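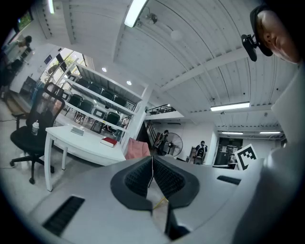 Brekke Roll-Top Panniers (sold as a pair)

Share | Print this page | E-mail to a friend
2 comments

Price: $177 the pair
Weight: 2222 grams the pair, hooks and shoulder strap included
Colors: moss, rust, slate
Made by Zurnetti

I'll start by saying I'm picky about bike bags. I've sold them, sewn new hooks onto them, patched them with a bike tube and contact cement, and once tied one on with a dog leash for the last stretch home (it held!). So when the Brekke panniers came into the shop I hung the first set on my own bike before I put any on the wall, and I've now ridden with them for over 715 miles, mostly in the kind of rain we get all through April.

I like them a lot. They aren't the lightest bags we carry and they're nowhere near the cheapest, but they go on and come off without a fight, and that matters to me more than anything when I'm standing outside the grocery store with cold fingers.

What they're like to live with

Each bag is one big tube of coated canvas with a roll-top, plus a flat pocket on the outside. The roll-top closes with a Bedico buckle, the chunky style you can work with gloves on. Roll it down at least three turns if you want it to keep water out. I got lazy one morning and gave it a single turn and my sandwich paid for it.

The canvas starts out stiff. Mine stood up on their own like paper grocery bags for the first few weeks, which I miss a bit now that they've gone soft and floppy. If you load them while they're new, put something heavy in the bottom and they'll settle faster. The rust color has faded more than the moss on the sets I've seen, and I think it looks better for it, but if you want a bag that stays the color you bought, go for slate.

Inside there's a sleeve against the back panel for a laptop or a folder. It's thin, so I wouldn't trust it alone with anything expensive. I keep a tire lever, a spare tube and a rain cover for my saddle in the outside pocket, and there's still space for keys and a phone.

The hooks

Zurnetti uses a spring-loaded hook at the top and a small sliding foot at the bottom that tucks in behind the rack leg. You pull the handle, the hooks open, you lift. When you set the bag back down they snap shut around the rail. I can do it one-handed now with a coffee in the other, though it took me a while to stop missing the front hook.

They come with plastic inserts for thinner rack tubing. Please use them! A loose hook will rattle at every crack in the pavement and it'll wear through the paint on your rack by the end of the season. You need a small hex key to slide the hooks left or right, and it's worth ten minutes of fiddling so your heels clear the bags. I have big feet and a short bike, and mine are pushed back as far as they'll go.

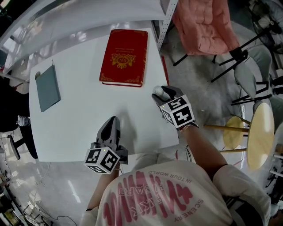
Photo: Margit Eklund

Will they fit my rack?

Most likely. They fit the Grira touring rack and the shorter Grira city rack with no trouble, and I've had them on plenty of no-name racks as well. Where I've seen problems is with very wide wooden-topped racks and with some of the racks that come welded onto electric bikes, where the tubing is too fat for the hook to close. If you aren't sure, measure across the tube and send me the number, or bring the bike by. We're open late on Thursday and it's usually quiet after dinner, so that's a good time to try a pair in the parking lot.

Front racks: you can, but I wouldn't. They're rear bags, and full of groceries they make the steering feel like pushing a shopping cart with one bad wheel.

Cleaning and care

Hose them off, hang them open and upside down, leave them alone until they're dry inside. Don't put them in the washing machine, the coating peels. For grease marks I use dish soap and an old toothbrush. The buckles like a rinse after winter riding because road salt gets into the spring.

Spare hooks, inserts and buckles are all in stock and you can swap them at home with a screwdriver. I can restitch a strap for you too, just knock the mud off first.

What I'd change

More reflective bits, please. There's a small patch on each side and it's fine, but I've added some tape of my own. The shoulder strap is also on the short side if you're tall or wearing a puffy coat. And I wish they'd sell them one at a time, as lots of people only carry a bag on one side, but Zurnetti packs them in pairs and that's how they get to us.

Returns

Take them home, hang them on your rack, fill them with cans if you like. If they don't suit you, bring them back clean with the inserts and the strap and I'll refund you. Once they've been out in the mud they're yours.

Comments (2)

Do the hooks lock, or can somebody just lift them off outside a store?

They don't lock, no. I take mine in with me, or run a thin cable through the handles if I'm only going in for milk.

E-mail this page | Print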